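Piltia
Search this site Search
3 comments 17 shares

# Piltia mic kit: README

Hi, I'm Sandra Greenwood, and I look after the microphone box for our open mic nights at Welano. Keith Clegg keeps asking me where everything lives, so I'm finally writing it down (you're welcome, Keith!).

## What's in the kit

- Handheld mics: a white one, a black one and a light blue one
- A short desktop stand with a round black base and a clip on top
- The hard case, tan, with two latches on the front

Cables are NOT in this kit. They hang on the hook by the door at Welano, and if you borrow one please coil it the way you found it.

## Who gets which mic

I give the white mic to the host and the light blue one to whoever's singing. People remember a color way better than a number, and I gave up on stickers after the first November show when they all peeled off in one night. Black is the spare, or goes on the desktop stand when we do a reading.

## Packing up

Take the mic off the stand first. Wipe the grilles, let them air out a bit, then lay everything in the case and do up both latches before you lift it! I've carried it across the parking lot with one open and I don't recommend it.

## Changes

19/10/2024: moved the sign-out sheet to the Alix folder. The old one is still around, just don't write on it.
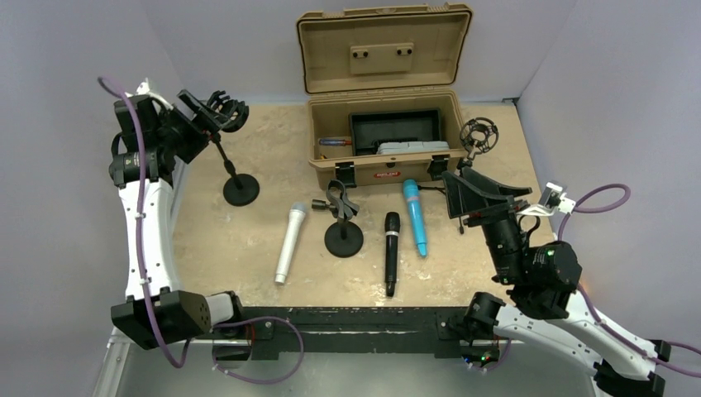
If you want the kit for a weekend, leave me a note in the folder and I'll get back to you, usually the same evening.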